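Two Arms, One Bench at Drornby

Hadi Matar's build, April to now. Shared workshop, shared tools, borrowed hours. 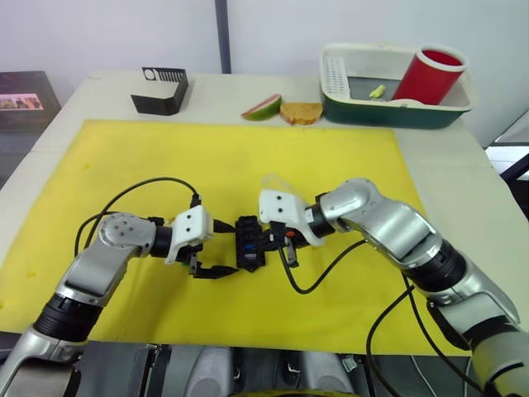 Why two arms for small parts?
One holds, the other turns. A single arm needs a clamp, and clamps slip.

Matar printed the white gripper housings himself, 300 grams of filament gone on bad ones. Black fingers, long and flat. Cables still a mess, he says, will get to it. Budget was 248 dollars for the second pair of grippers, teh first pair cracked. Next up: wrist calibration.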